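1st April

Print | E-mail

Up at 5, no coffee. Rain again. Drove to Mendham for the seed potatoes, over 100 in the sack, too many for two beds but cheap. Back by way of Ellum, road closed, of course. Leeks looking sad. Slugs allready.
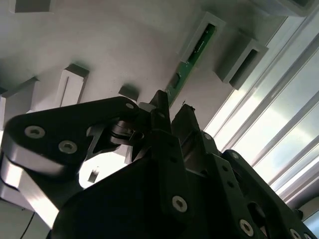

Dug till my back quit. Second bed half done, rest tommorow if it dries out. Need string, need gloves. Beans wait till June, not falling for a warm week again. Soup, bath, bed.

Recent entries
Ranelden plant sale
Mud
Onions, finally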